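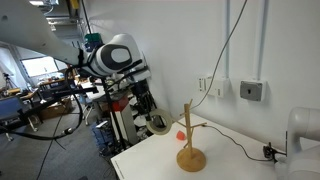

A roll of masking tape held above a white table.

The Grorthorpe front office has spent most of March insisting that its interest in a second ball handler is exploratory. Readers of this blog will know that I have treated that word with caution in past seasons. The club used it before the Gokel trade, and the Gokel trade was completed within a day.

My purpose in this post is to set out the case for and against re-signing Pešek before the window closes. I have received a number of messages on the subject, most of them in favor, and I would like to respond to them in one place.

The record should be stated first. Pešek has appeared in 242 games for the club over parts of four seasons, the large majority as a starter. In that time Grorthorpe has reached the second round twice and missed the playoffs altogether in the other two years. Those results do not belong to one guard, and I would not try to assign them that way. They do describe the kind of team this has been with him in charge of the offense, which is a team that plays slowly, takes care of the ball and struggles badly whenever it falls behind by double digits.

The argument for keeping him rests on his work in the half court. He reads a switching defense earlier than anyone else on the roster, and the second unit has looked lost whenever he sits. In the recent home loss, the bench opened the fourth quarter with four empty possessions in a row – two of them ended without a shot. The coaching staff then brought him back well ahead of schedule, and he was visibly tired by the closing minutes. A team that cannot rest its starting point guard has a roster problem, and letting that guard leave would make the problem larger.

The argument against him is mostly about money and age. He is asking for a three-year agreement. The club would prefer two, with an option held by the team. I consider the club's position reasonable. Guards who depend on a first step tend to lose value quickly after thirty, and his free throw attempts have already fallen in each of the past two seasons. His outside shooting has improved during the same period, although it has improved on a fairly small number of attempts. I went back through my own game notes and found about 400 possessions this season in which he was the primary defender at the point of attack. I would describe the results as acceptable through January and poor since then.

There is also the matter of Gokel. When the club acquired him, supporters were told that the two guards would play together. They have done so only rarely. Gokel needs the ball early in the possession, and Pešek prefers to bring it up himself and call the set. When they share the floor, one of them usually ends up standing in the corner, and it has generally been Gokel. I do not believe this is a matter of effort or attitude on either side. The pairing was poorly planned, and the present coach inherited it.

Several readers have suggested a trade for a younger guard, with the Griter Arena crowd being asked once again to show patience. I have attended games at the Griter for a long time, and I would advise the club against relying on that. Attendance in the upper level has been thin since the new year. The announcement of higher renewal prices for season tickets did not help matters, and it was made on the morning after a 30-point defeat.

My own recommendation is as follows. The club should offer Pešek the shorter agreement at a slightly higher annual figure and make clear that his minutes will be reduced in the second year. Gokel should be given full control of the second unit for the rest of this season, beginning with the upcoming road trip. If he handles that assignment well, the club will enter the summer with a known quantity. If he does not, it will at least have learned so before committing to him as the long-term starter.

I recognize that this plan leaves the frontcourt untouched. Rebounding remains the most serious weakness on the roster, and I had intended to cover it here. The draft board deserves a separate post, particularly the question of whether the club should move its pick for a veteran center – a step I opposed last year and am now less certain about.

Comments remain open under this entry. I would ask that discussion stay on the basketball decisions and away from the players' families, as several remarks under the previous post had to be removed. Corrections to the contract terms discussed above are welcome, provided they come with a source.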